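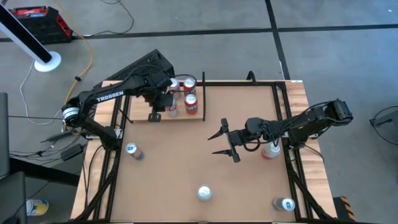
Jatley to Replace Water Main Under Dernell Road

Jatley will replace 200 yards of cast iron water main under Dernell Road in March. The new pipe is 12-inch ductile iron. Service to 172 addresses will be shut off overnight, with pressure restored by 5 a.m.

Residents should run a cold tap until the water clears — hot taps should stay closed until then. Project engineer Revathi Ramasamy said one lane will remain open during trenching. Paving follows once the pressure test is signed off.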